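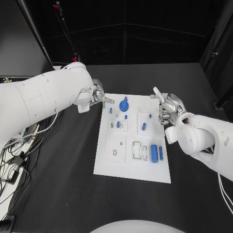
Assembly Board Technician, part-time -- Grulano, Zutcombe site

Grulano is looking for one careful person to prepare and look after our assembly boards. Each board is white and carries blue parts such as pegs, cylinders and blocks, together with the plates they belong to. You will set the parts out before every session, check the fit of holes and slots, and replace pieces which became worn.

The work is 16 hours per week, starting in July. Morning hours are preferred, but we can discuss it. 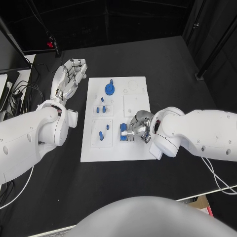
Board with blue parts on the work table, Zutcombe

We ask for:
Steady hands and patience with small parts
Experience with calipers and simple hand tools
Ability to write short, clear notes in English
Experience in 3D printing is welcome -- it is not required

Our parts store holds about 2000 pieces, so you should like to keep things in order. Training is given during the first 2 weeks.

Please send your resume and a short letter to Brenda Vergara, Lonen workshop, before Monday noon. Interviews will be held in Zutcombe.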